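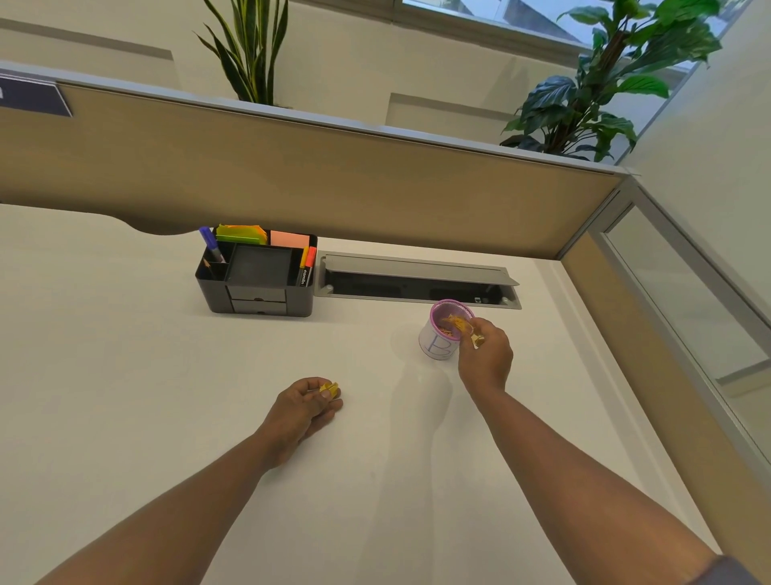
Hi Tsung-han, it's progress report time for the oral history project, and I'm happy to say we're in much better shape than I expected when the Bereo money came through in January. The big news is that the Minuvik recordings are all off tape! That's 80 cassettes, some of them with the labels long gone, and every one now has a sound file and a backup. The paper side is slower. Every interview came with its own heap of letters, release forms and scribbled notes, and I've been sorting them by box letter at the white desk, which means a lot of gold paper clips going on and off. They live in the pink-rimmed cup with the big blue B on it, and box B is where I've been stuck for weeks.

Box B is the cannery families, and it's a beast. Kerttu Laaksonen did those interviews herself and she wrote on everything – envelopes, the backs of receipts, once a paper napkin that I've put in its own sleeve. It's wonderful stuff (there's a whole page about how they dried fish in a church attic) but matching a napkin to a tape takes me most of a morning. Boxes A and C are finished and listed. D I haven't opened.

Transcripts: 44 done and checked. I'd promised you more by now, I know. The trouble is the older speakers switch languages halfway through a sentence, and the typing service we tried sent back pages of guesswork, so I've gone back to doing the hard ones with Kerttu on the phone. She remembers who was in the room, who was laughing, and what they called the dog. The dog was Jello, and he barks through most of tape nine.

Money next. We've spent less than planned on travel and more on storage. The acid-free folders went up in price between the quote and the order, and I ended up buying 1000 of them to get the better rate, so we won't need any more for a good while. I'd like to move what's left in the travel line over to transcription if that's okay with you. I can send the sheet with both versions, just tell me which layout your office likes.

Two things I need from you. First, a yes or no on the listening evening at the Ó Ceallaigh hall, as they're holding the room for us but want a deposit. Second, we still have three families we can't reach for permission, and I don't want to put their recordings online without it. They can stay in the archive for people to hear in person, I think, but I'd feel better with something in writing from your side.

After that it's on to the rest of box B, then D, and the index cards if I have any eyesight left. Call me any afternoon – I'm usually here until five.

Contact the project office | © Minuvik Oral History Project | Back to top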